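Workshop Tips: Getting Old Metal Storage Back in Shape

2008-12-16

I love secondhand steel storage! It takes a beating, it cleans up beautifully, and you can usually find it for next to nothing when an office or a gym clears out. I paid 35 dollars for my last set at the Grandby surplus sale and I'm still pleased with myself.

Start with warm water and a squirt of dish soap. Old tape comes off with a hair dryer on low and a plastic scraper (go slow, the paint underneath is often softer than you'd think). For light rust, crumple up some aluminum foil, dip it in white vinegar and rub in small circles. Rinse and dry right away.
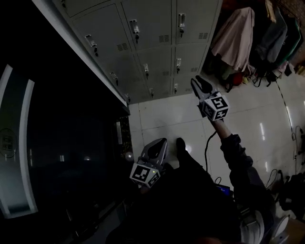
Gray metal lockers with chrome latch handles and vented doors.

Sticky locks want dry graphite, never cooking oil! One puff in the keyhole, work the key in and out, wipe the key, repeat. Squeaky hinges get a drop of light machine oil on the pin.

Vent slots collect fluff like crazy. An old paintbrush and the vacuum hose together will clear a whole door in no time.

If it smells musty, leave a bowl of baking soda inside with the door shut for 18 hours or so. Mine went through a damp August in the garage and came out smelling fine. Line the shelves with scraps of vinyl flooring and your paint cans won't leave rings.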